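The Sixty-Second Rule

So I'm on hour three of my first shift at Jikuvetti, and I already have a nickname, and the nickname is Sixty.

Let me back up! When you start at Jikuvetti they give you a binder. It's 300 pages, it smells like a basement, and on the front somebody has written ASK SALAMATU in marker. I figured that was a joke until I met Salamatu Nwankwo, who wrote most of it and can tell you which page you're breaking from across the room without looking up from her soup.

Rule one is you walk the floor before you pick up a gripper. Rule two is cables. Rule three (this is the one that got me) is that after any stop, for any reason, you hold still for sixty seconds before you start the next run. You don't set it down or scratch your nose. You just stand there holding the thing like a very serious waiter.

I lasted 20.

"Page 60," she said. Spoon still in the soup.

"I was only going to fix my sleeve."

"Page 60 covers sleeves."

It did, too. I looked it up on my break. There's a whole paragraph on sleeves, and one on sneezing, and one that just says "Romonov, this means you." I asked who Romonov was and got a long look from everybody at the table, and then Nwosu from the night crew passed me a cookie and changed the subject to parking.

Anyway, by the afternoon I'd gotten kind of into it. I did my walk. I said the checks out loud the way you're supposed to, pads, slot, grilles clear, and I felt like a pilot, a little. Run one was fine. Run 2 I fumbled the grab and called my own stop, which the binder says you get no grief for, ever, and I stood there and counted in my head and let my eyes wander over the bricks and the fan and the flowers.

Around forty I noticed the pad was sitting a hair crooked. I swear I would've missed it. I'd have gone right into the next run and Evetti would have gotten a whole afternoon of bad grabs out of me, and Evetti (that's the arm we're teaching) picks up bad habits faster than my nephew does.

I didn't touch it, though. I had twenty seconds to go.

"Crooked pad," I said, out loud, to the room.

"Page 61," said Salamatu, and I could hear her putting the lid on her soup. "Keep counting, Sixty. I'm coming over."

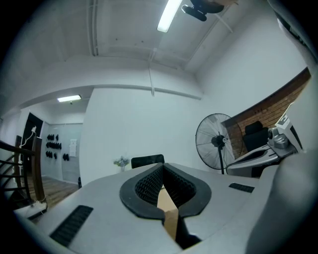
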